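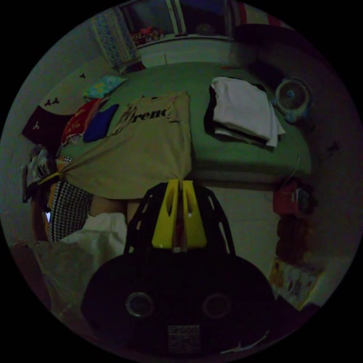 Finger swap trials are nearly done and Yu-na wants a decision before the end of February, so a quick one this time. We've been running the two candidate fingers for the hand-held unit on laundry - shirts mostly, on a bed, in ordinary bedroom clutter. T-shirts are the fussy case. The yellow fingers have to come together on just the bottom edge of the cloth, like on the beige "Trend" shirt, and not take a bite of the sheet as well. Jeans anybody can grip. Thin jersey over a soft matress is where you find out.

So far: 567 grasps logged across both sets. The Solero pads are grippier, no argument, but they drag. You open the hand and the hem comes along for the ride, and then the fold is off and you start over. The Alarcón set lets go cleaner. Needs a firmer squeeze though, and Irfan says his thumb was done after 300. He did the whole second batch in one evening, thank him when you see him.

Things people keep asking:

Lighting. Most of the sessions are evening, after 6, with whatever lamp the house has. Inès bumped the exposure up one notch on the wrist camera and that's where it stays for now. Please don't touch it between runs!! We lost a good set to that already.

Labels. Write the unit number in the log at the start. The sticker is tiny and you can't read it off the video later, we tried.

Folding. Stack finished pieces to the side but leave them in view. The scoring script wants to see the last fold settle.

Backgrounds. Plain sheet, one color, any color. Green has been fine. Patterned ones threw off the edge finder at Mimia and we went back and redid 8 sessions, which was no fun for anyone.
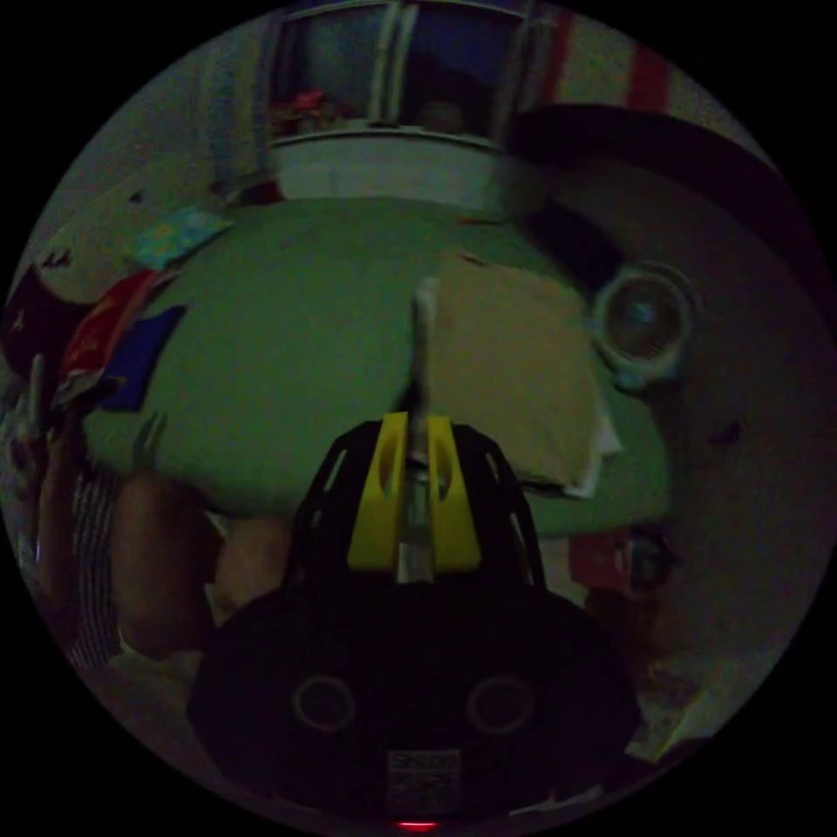

Finger up, folded tan cloth to the right on the green sheet.

Where we're leaning: Alarcón for shirts and anything thin, Solero kept in the box for towels. Emiko would like one set for everything and she has a point, swapping takes a while and the little screws go missing. She's going to try shaving the Solero pads down at the tip to see if they release any quicker. If that works we're back to one set and I'll eat my words.

Cable routing is still bad. Loop it over the forearm, not under, till the new clips get here from Kutside. No date on those yet.

Send your logs to me by end of the month, even the ugly ones. Failed grasps count, they're half of what we want.

- Trinidad Gallardo

Home | Back issues | Trials | Parts list | Contact

Comments

Irfan Sinaga
Thumb is fine now. Can we get a lighter spring for the Alarcón though, before the towel runs

Emiko Ueda
Shaved one pair last night. Release feels better, havent tried it on jersey yet. Will log it seperately so it doesn't mix with the 567.

Inès Joly
Exposure note should go on the lid of the case. I'll print one.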